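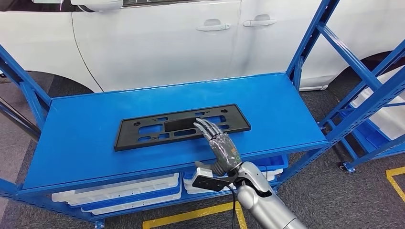
Drivers in Killelton who have been putting up with a rattling license plate have a friendly new place to turn. Pramanik, the small auto trim shop out on Droltuteo Road, opened its parts room to the public on 6/13/23, and people have been wandering in ever since to get a bracket, a bit of advice and quite often a good long chat as well.

Owner Sabina Chowdhury said the idea came to her back in January, when a neighbor stopped by for a plate bracket and stayed most of the afternoon talking about his car. "I thought, well, why are we keeping all this in the back?" she said. "People like to see a part and turn it over in their hands before they pay for it, and I'm just the same way myself."

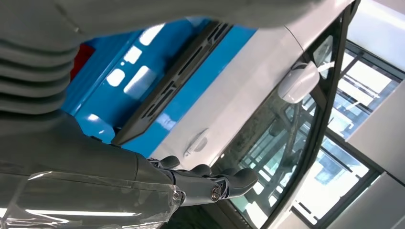 A white car door and bright blue surroundings at Pramanik in Killelton.

The shop keeps 300 plate brackets on hand, Chowdhury said, along with clips, screws and the odds and ends that always seem to go missing when you need them most (bring the old screws along if you still have them!). Fitting a bracket costs $7 on top of the part, and the staff will gladly show anyone who would like to do the job at home.

Pramanik is at 2163 Droltuteo Road, next door to Prirner Tire, with parking in the rear.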